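Drestance (gripper benchmark)

Drestance is a set of simulated tests for comparing robot grippers and arm controllers on household objects.

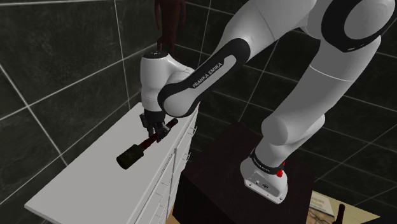

It was started in January by Fenna Van Dijk at the Rurkidmont laboratory, and the first public version was released on Jul 29, 2020. The tests run fully in simulation, so two groups can compare their results without owning the same hardware.

Tasks

The benchmark has 4 task families: bottles, boxes, drawers and soft items. In the bottle family the object lies on its side on a flat surface, and a two-fingered gripper must close on it and lift it. A grasp at the neck is easier to close, but the weight of the body then turns the bottle in the fingers. A grasp at the body holds better, if the fingers open wide enough. Each controller gets 200 trials per family, with a different starting pose of the object every time.

Controllers

Two controllers are delivered with the package. Hondell follows a planned path and closes the fingers at a fixed force. Lu corrects the wrist position during the approach and is slower - in the bottle family it needs more steps for each trial, but it drops fewer bottles. Users can add their own controller through a short configuration file.

Reception

The object library contains 1758 models. Some users have criticized the friction settings, which they find too generous for smooth glass. A later update made these values adjustable.

See also: Robot end effector, Grasp planning, Motion simulation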